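히손, 침구 정리 작업용 그리퍼 도입 예산안 공개
12월 발주 앞두고 손잡이형 우선 구매 검토

입력 2021년 10월 27일

생활지원 서비스 업체 히손(Hison)이 가정 방문 현장에서 쓸 침구 정리 자동화 장비의 구매 계획을 27일 공개했다. 올해는 손으로 잡고 쓰는 그리퍼를 먼저 들여와 작업 기록을 모으고, 로봇 팔 구매는 그 결과를 보고 정하는 단계별 방식이다.

계획안에 따르면 1차 구매 예산은 800만 원이다. 이 가운데 400만 원이 손잡이형 그리퍼 두 대의 구입비로 잡혔고, 나머지는 예비 손가락과 그립 패드, 저장장치, 작업자 교육에 쓰인다. 로봇 팔은 이번 예산에 들어 있지 않다.

견적은 제비츠(Jevitz)와 노나(Nona) 두 곳에서 받았다. 제비츠는 본체 가격이 낮은 대신 패드와 연결부 부품을 따로 사야 하고, 노나는 1년치 소모품과 수리를 묶은 가격을 냈다. 히손은 본체 가격만으로는 비교가 어렵다고 보고 2년간의 유지비를 합산한 표를 다시 만들고 있다. 수리 기간에 대체 장비를 빌려주는지도 평가 항목에 넣었다.

대상 작업은 담요와 베갯잇, 작은 천류를 집어 옮기고 펴는 일이다. 두께와 결이 다른 천이 한 침대에 겹쳐 있는 경우가 많아 단단한 물건을 집는 장비의 사양표를 그대로 쓰기 어렵다는 것이 회사의 판단이다. 이에 따라 손가락 끝의 폭, 패드 교체 방식, 한 손으로 들었을 때의 무게를 필수 확인 사항으로 정했다.

현장 작업은 일반 가정의 침실에서 이뤄진다. 도톰한 꽃무늬 담요 위에 뭉쳐 있는 분홍빛 플리스 천의 가장자리를 그리퍼의 검은 손가락 두 개로 집는 식이며, 손가락 안쪽에는 파란색 홈 패드가 붙어 있다.
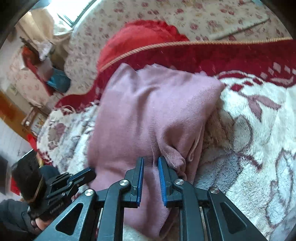

크엉(Khương)은 소모품 예산이 너무 적게 잡혔다고 지적했다. 보풀이 많은 천을 다루면 패드를 자주 닦거나 갈아야 하는데, 첫해 사용량을 모르는 상태에서 예비품을 최소로 주문하면 작업이 멈출 수 있다는 것이다. 그는 본체를 한 대만 먼저 사고 남는 돈을 부품과 수리비로 돌리는 방안도 검토해야 한다고 했다.

히손은 이 의견을 수정안에 함께 올리기로 했다. 다만 본체가 한 대뿐이면 고장이 났을 때 대신 쓸 장비가 없어, 대여 조건이 확인된 뒤에 수량을 정할 방침이다. 두 업체에는 패드의 개별 단가와 최소 주문 수량을 항목별로 나눠 다시 제출해 달라고 요청했다.

작업 기록을 보관하는 비용도 따로 계산한다. 방문 가정의 실내가 기록에 남는 만큼 동의서 양식과 보관 기간, 삭제 절차를 장비 인수 전에 마련해야 한다. 회사는 관련 비용을 장비 구입비와 분리해 운영비로 처리할 예정이다.

최종 발주는 12월에 한다. 납품 검수에서는 얇은 면직물과 털이 긴 담요를 번갈아 집는 시험을 하고, 통과하지 못한 장비는 잔금을 치르지 않고 반품하는 조항을 계약서에 넣는다. 로봇 팔 구매 여부와 규모는 내년 예산안에서 다룬다.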